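We use cookies to improve your visit. Accept | Settings

Parkton Community Pantry: progress report to the Clendgate Fund

What a month! The after-school snack shelf opened on the first Monday of November, and 19 families have already signed up. Your grant paid for the shelving, the bins and the first orders from Ezeani, our wholesaler (they even waived the delivery fee!).
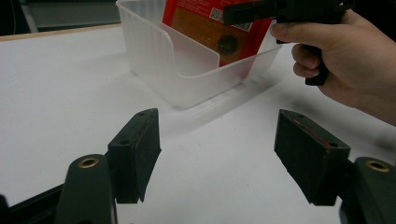
Salamatu Yusuf wrote to us that her boys now walk home by way of the pantry, and could we please stay open until six on Fridays? We can, starting next week.

Recruiting went better than we dared hope. Six new helpers finished the food safety course, and Wekesa Mwakyusa has put together a shift calendar that people really do fill in. The old fridge is still our weak spot – it needs a new door seal,
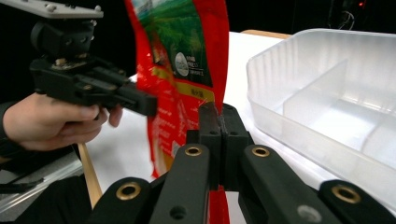
and the repair quote came in higher than we budgeted. We'd like to move money over from printing to cover it, if you agree.

Next up are the winter breakfast bags, with five classrooms on the list and oatmeal already ordered.

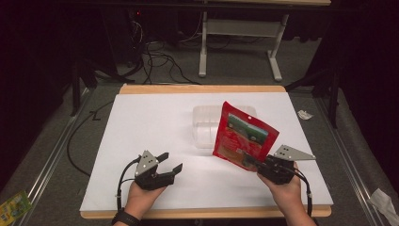 Red snack bag above the worktable, Parkton.

Ekaette Ekpo will send the receipts separately.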